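Setting up your Fellska table loom, part 3: winding and warping

Right, you've got the loom together and the handle turns freely. Now for the bit I used to dread. Put the kettle on first, as this takes me nearly 175 minutes from start to finish (I'm slow, and I chat).

1. Clamp the Fellska to the edge of your table with the back beam facing you. Tighten both clamps by hand only.

2. Put the warping peg at the far end, 2 metres away. A second table is fine, so is a sturdy shelf – my friend Dexter Javier uses his ironing board, but please don't!

3. Tie your yarn to the back rod with a double knot. I like Elen cotton for a first warp because it hardly stretches.

4. Pull a loop through the first slot in the reed, walk it over to the peg and hook it on. Go back and do the next slot. Keep the tension even, not tight.

Note: if you stop for lunch, wrap the loose end round the clamp a few times.

5. When the last loop is on, cut the yarn and tie it off at the back rod. Lift all the loops off the peg together and hold on to them!
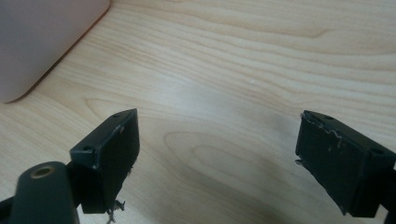 6. Wind on slowly, with one hand on the handle and the other holding the warp. Slip a sheet of brown paper in at every turn so the layers don't sink into each other.

Caution: keep the pawl engaged whenever you let go of the handle. It spins back fast and it does hurt your knuckles.

7. Leave 3 hand widths of yarn hanging over the front beam, then snip the loops open. Threading the holes is in part 4.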